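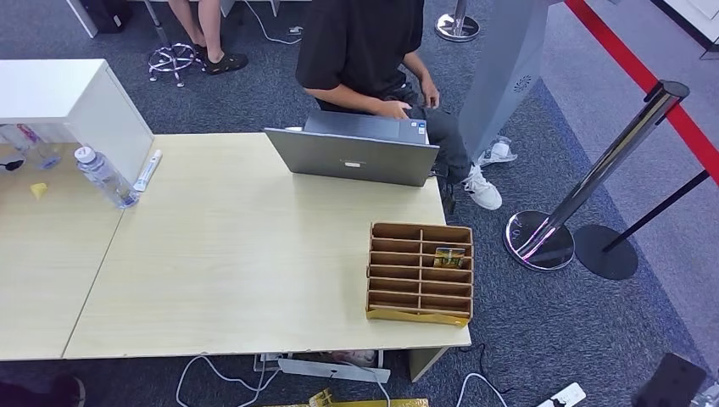

Figure 7.1. Two tables pushed together, with the seam running between them. A cardboard organizer stands on the right-hand table.

Chapter 7
The Fault That Passed Every Test

Draller's sorting arm was asked to put small packets into a cardboard organizer. The acceptance report from Werberg listed 1,014 placements and 2 faults. Both faults were put down to "operator setup," and the arm was cleared to work beside people.

Read that report slowly. A fault was logged only when the arm stopped itself. If it pushed the organizer across the table and kept going, the run counted as good. On a Sunday shift it pushed for 90 seconds before someone reached the stop button. The log for that shift is clean.

The maker's first answer was that the tables had moved. Perhaps they had. Tables do move, and so do chairs, cables and the people using laptops at the other end. A safety claim that holds only while the furniture stays put is a weak claim, and the buyer should have been told so before signing.

The second answer was a new force limit. Morin, the outside lab, was given 2,000 further runs to check it – all on one bolted bench. We will ask what those runs can show about a pair of loose tables.

This chapter covers three questions. What does the machine count as a fault? Who chose that meaning? What would the log look like if the machine were wrong and did not know it? Keep the third in mind when you reach the Zasmont case in Section 7.4.

Related chapters
Chapter 5: Reading a Stop Log
Chapter 6: Force Limits and Their Excuses
Chapter 8: Who Signs for the Machine?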